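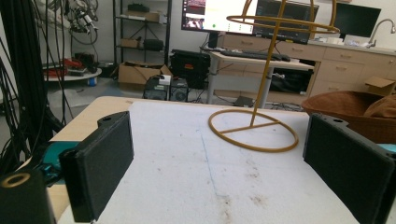 How do I dust wire ornaments and fiddly metal stands without bending them?

Use a soft, dry paintbrush, hold the piece steady at its base with your other hand, and work from the top down. A one-inch brush from the decorating aisle does very nicely, and a child's watercolour brush will get into the joins where the wires cross.

I've been asked this more than any other cleaning question, I think, and I do understand why, as I have a houseful of the things myself. Candle holders, a letter rack, two plant stands, a toast rack that was my aunt's, and a birdcage lamp that I bought in Pridside one wet February and carried home on the bus on my lap. They're lovely to look at and they do gather fluff like nothing else in the house.

A duster is the wrong tool, I'm afraid. The cloth snags on the ends of the wire, you give it a little tug, and before you know it there's a lean on something that used to stand up straight. Feather dusters are better but they mostly move the dust along to the next shelf. With a brush you can flick it down on to a sheet of newspaper and fold the whole lot into the bin.

When brushing isn't enough

Anything that has lived in or near a kitchen will have a film of grease on it, and dust sticks to that and goes to a sort of grey felt. You'll want warm water with a small squirt of washing-up liquid, and a cotton bud or an old soft toothbrush. Put a folded towel in the bottom of the bowl first so nothing gets knocked. Dip the brush, not the ornament, if the piece is painted and you aren't sure how old the paint is. I once sat a green candlestick in the bowl while I answered the door, and came back to green water!

Rinse with a second brush and clean water, then dry it straight away. Wing-sze Pan, who used to have the stall next to mine at the Cludirbridge Saturday market, dried all her wirework with a hairdryer on the cool setting, and I've done the same ever since. Pay attention to the places where one wire is twisted or soldered to another, as that's where water sits and rust begins.

Rust spots

Catch them small. A scrap of very fine wire wool, rubbed gently along the wire and never across it, will lift most of them. Wipe off the powder, leave it overnight in a dry room, and touch in the bare patch with a dab of enamel paint. Those little model-maker's tins go on for years if you bang the lid down properly. For coloured pieces I mix on a saucer until it looks right in daylight (lamplight will fool you every time, especially with yellows and creams).

If something is already bent

Go slowly, and use your fingers before you reach for pliers. If you must have pliers, wrap the jaws in a bit of masking tape or an old leather glove. Bend a little, stand the thing on a flat table, have a look from all sides, then bend a little more. Thin wire won't put up with being worked back and forth in the same spot, so if it feels as though it's going soft, stop there and live with the wobble.

Felt pads under the base will cure a slight rock and save your shelf from scratches too. The hardware shop sells cards of them in packs of 60, which will see you through every lamp and vase in the house with plenty left for the chair legs.

Sunee Onsri wrote in to ask about brass wire that has been lacquered. Plain soapy water only, please, and no metal polish, which will take the lacquer off in patches.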